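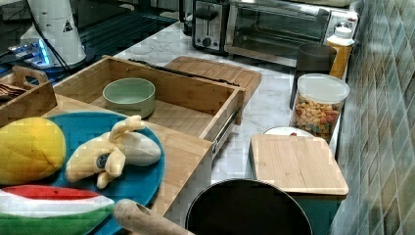

Pale green bowl in a wooden organiser, with a teal plate of plush fruit nearby.

I caught up with the woman who runs security research at Evov on a video call, and she was eating toast for most of it. She'd been up since five with the Retside paperwork, so fair enough!

Retside is the new joint grants round for small cybersecurity teams, and her group has landed money for a project on patching old water-meter software. "We asked for 61 weeks and got 40," she told me. "I've had to cut the bit I liked best, the honeypots, but we'll sneak a small one back in if there's time."

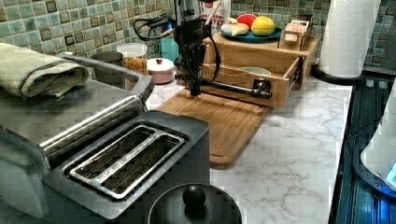 Cutting board on the marble counter, under the black robot arm.

Her partners are at Prakport, across the border, and I wondered how the two legal teams were getting on. Big laugh. "Slowly. The data-sharing agreement is on version 7. Somebody changed 'shall' to 'will' all the way through and we lost a fortnight."

The testing itself starts in August at the Chaudhary lab, which has a rack of meters nobody's updated in years (she sounded delighted about this — I'd have been horrified). Councils will get any findings privately first, and they'll have time to fix things before a word is published.

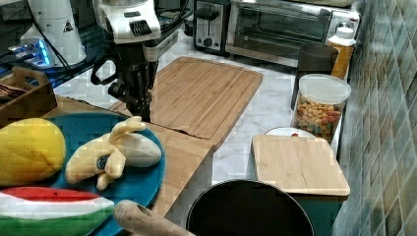 I asked what she'd say to a small outfit thinking of applying next time. "Ring the program office before you write anything," she said. "We didn't, and I rewrote the whole budget in a motel." She's also after a second analyst, by the way — someone who likes radio protocols and doesn't mind driving.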